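Print this page
E-mail this page

Frandsen: Your Questions About the Movie

Updated March 29, 2018

Ever since the cast announcement went up, the inbox has been overflowing, and I love it! I've pulled together the questions that come up most often and answered what I can. I've stayed away from spoilers for the books, apart from one answer that's clearly marked.

What is Frandsen?

It's a science fiction thriller based on the first of the Mummont novels. A salvage pilot takes a job on a freight station called Drarkis and finds the previous crew's belongings still in their lockers. The book is 358 pages of pure dread and I read it in one weekend.

Who is directing?

Ásdís Brynjólfsdóttir, and I couldn't be happier. If you've seen her ferry drama Statari, you know how much tension she can get out of two people in a small room who won't look at each other. This is her first movie with a real effects budget, and she also co-wrote the script.

Is it one movie or a trilogy?

One, for now. There are 3 novels and the studio has rights to all of them, but only the first has a green light. The director has said she wants it to work for someone who never sees another one. That sounds right to me — the first book has a proper ending.

When does filming start?

April. The shoot is planned for 53 days, nearly all of it on soundstages, with a short stretch on the coast for the opening.

Is there a release date?

Not yet. Please don't trust the fan poster that's been going around with a date on it. It's a beautiful poster, but the date was made up by the person who drew it (she told me so herself, very cheerfully).

Will the movie use real sets or computer effects?

Both. The crew quarters and the long corridor are being built full size, and the actors will be able to walk from one end to the other without a cut. The station exterior and the docking sequence will be done on computers.

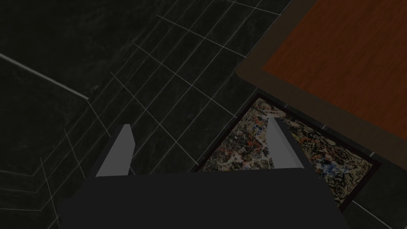
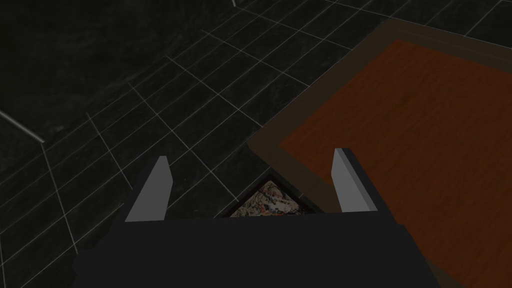 Computer renderings, both with the gripper's two light gray fingers.

Is the narrator still in it?

SPOILER for chapter one, so skip ahead if you're being careful! The narrator of the book turns out to be writing from years later. The script drops the voice-over completely, and some readers are upset about that. I was nervous too, but I think silence will suit this story. Those first pages hardly need words.

Will it be very scary?

Tense, yes. Gory, probably not. It hasn't been rated, so I can't tell parents much beyond that. The book has one scene with an airlock that I still think about when I'm in elevators.

Should I read the book first?

I'm a terrible person to ask, because my answer is always yes. Get the paperback if you can. It has the station map in the front, and the e-book leaves it out. That said, my brother is going in cold and he's just as excited as I am — we've already argued about who sits on the aisle.

Can I be an extra?

Casting for background parts has closed. If it opens again I'll post it on the news page the same day.

How do I send in a question?

Use the contact form and put "Frandsen" in the subject line. I read everything, though replies can take me 2 weeks when news is breaking. Theories about the locker scene are especially welcome!

Print this page
E-mail this page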